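Trorkinwood
Benches and small parts handling

Home > Bench accessories > Open bins

Skulton open bin, yellow
Shallow parts bin for the work bench

The Skulton is a shallow open bin for people who assemble or sort small parts by hand. It stands flat on the table and you can see everything inside it from your chair. We have sold it for 6 years to repair shops, technical schools and small electronics workshops, and it is still the bin we use on our own benches.

The idea came from Flor Zapata, who ran our kitting room at that time. Her team was using deep boxes from the warehouse, and the small pieces always went to the bottom. People were tipping the boxes over the table to find one coil. Flor asked for a bin where the parts can lie in one layer, with a rim that is comfortable to hold. The first Skulton was made after her drawing, and only the corners have been changed after that.

What it is good for
Solenoids, small motors and relays with the wires already attached. The floor is flat and wide, so the wires have space and do not knot so easily.
Bare or mounted circuit boards, when you want to take them by the edge.
Screws and washers in small quantity. For large quantity please look at the Elton deep bin.

Details
Material: plastic
Color: yellow (gray on request, minimum order 18 pieces)
Rim: thick and rounded on all sides
Lid: sold separately, fits also the Elton
Label holder: clips on the front, pack of 5
Cleaning: warm water and mild soap, no solvents

Please note that the standard Skulton is not an antistatic product. If your boards are sensitive, order the black ESD version – it has the same shape and the same rim, but the delivery time is longer. Write to Josué Bezerra in our sales office and he will tell you the current date.

Arranging the bench
Most customers put the bins to the left and right and keep the middle free for the part they are working on. We recommend a steel tray in the middle. It is easy to wipe and the parts are easy to find on it. Our Chambi tray is made for this use, but any flat tray of suitable size will do the same job. Keep one kind of part in each bin, also when the bin looks half empty. Mixed bins cost more time than they save.

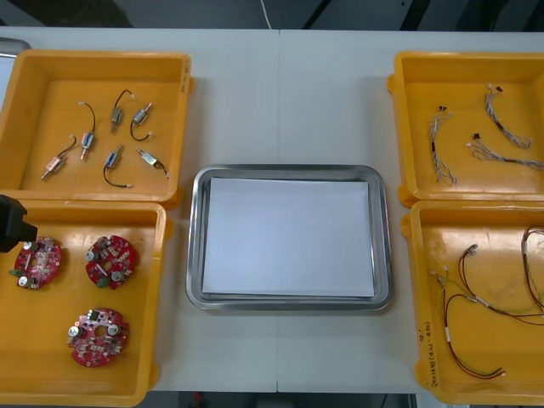

Yellow bins on a white table with a steel tray between them. Upper left: solenoid-type parts with leads. Lower left: round red circuit boards.

Ordering
The bin is sold in single pieces and in cartons of 18. For orders over 1,000 pieces we make a separate offer, and Marisol Echeverri will contact you to agree on the delivery. Orders received before Wednesday noon leave our warehouse the same week. In August the warehouse is closed for two weeks, so please plan a little earlier.

Spare label holders and lids can be added to any order. If a bin arrives with a damaged rim, send us a photo with your order number and we send a new one – you do not need to return the old one.

See also: Elton deep bin, Chambi steel tray, Skulton ESD black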